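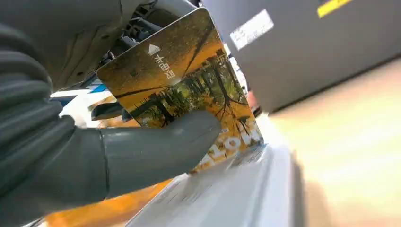 Memorial card

A memorial card is a small printed card made in memory of someone who has died, usually given out to the family, friends and neighbors who come to the funeral or visitation. It carries the name of the person, the dates of birth and death, and very often a prayer, a few lines of verse or a favorite saying. People tuck them into Bibles, wallets, mirror frames and recipe boxes, and a good many families have a drawer somewhere that holds several generations of them.

Contents

The front generally has a picture. On older cards this was almost always a religious one, such as a saint, a cross or a pair of praying hands, and cards of that kind are still very much in use. Newer cards may have a portrait of the person, a landscape, or something tied to a hobby the person loved, whether that was fishing, quilting or tending tomatoes.

The back holds the words. The name comes first, with a maiden name or a well-worn nickname added where mourners might know the person better by it. Then come the dates, and sometimes the place of the service and the burial. A verse fills whatever room is left, and it is often the part relatives take longest to agree on. Most cards leave out the list of survivors and the account of schooling, work and military service, which belong to the obituary, though a folded card with 4 panels can fit a short version of both.

Materials and printing

Heavy paper is the usual choice, and many families have it laminated so that it will stand up to years of handling. Solid plastic cards in the size of a bank card have become common too. Funeral homes often keep a book of sample designs in the office and print the cards themselves, sometimes in a single afternoon, while others send the order out to a stationery printer. 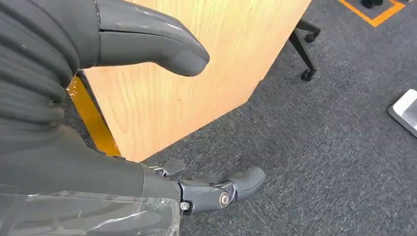
How many to order is a question that comes up every time. A small family service may need only a few dozen, while a person who taught school or ran a store in the same town for a lifetime may call for several hundred. The parish at Brarkov keeps a record of one printing of 647 cards, ordered for a July funeral and gone before the luncheon was over, with a second printing mailed out to those who had missed it.

Local customs

In Plerkinberg, cards are handed out at the church door after the service and never before it, and it is thought kind to take one for a neighbor who was too ill to come. Families there also print a fresh card for the first anniversary, with a different verse.

Collecting and family history

Memorial cards are a great help to people tracing their relatives, especially where a newspaper notice was never placed or has been lost. The dates should still be checked against another record, as a card put together in a hard week can easily carry a slip of the pen. Old laminated cards sometimes cloud or peel at the corners and are best stored flat, away from sunlight, in a plain paper sleeve.

See also

Obituary
Funeral program
Holy card
Sympathy card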